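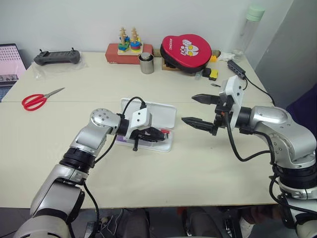 Anneli Ruotsalainen wrote in to say wash it before you wrap it, because the shop-stiff muslin she gave her niece went like cardboard in the post. Fair point. Added to the list.

New baby presents, wrapping and posting. Quick ones.

Muslins and vests: wash once, no softener, dry flat. Roll, don't fold. Rolled ones hide creases and fit round a mug or a board book.

Price stickers. Hairdryer on low, then peel slowly. Sticky bit left behind? Dab of cooking oil on kitchen roll, then washing up liquid. Not on cardboard, it stains.

Ribbon: cut it 6 inches longer than you think. Ends fraying, a bit of clear nail varnish, leave till dry.

Knitted things. Tissue between the layers, and tuck the ball band in so the parents know how to wash it. I forget this evry time.

Silver frames and money boxes, finger marks show. Soft cloth, put cotton gloves on, wrap straight away.

Posting: 2 layers of paper inside the box, heavy things at the bottom, shake it. If it rattles, more paper. Write the adress inside the lid as well as on top.

Card goes in last, on top of everything. Names in pencil first if you're not sure of the spelling, ask the granny.

Bianka Hegyi asks about balloons in boxes. Never done it. Anyone?

Thank you notes next time, and getting milk out of wool.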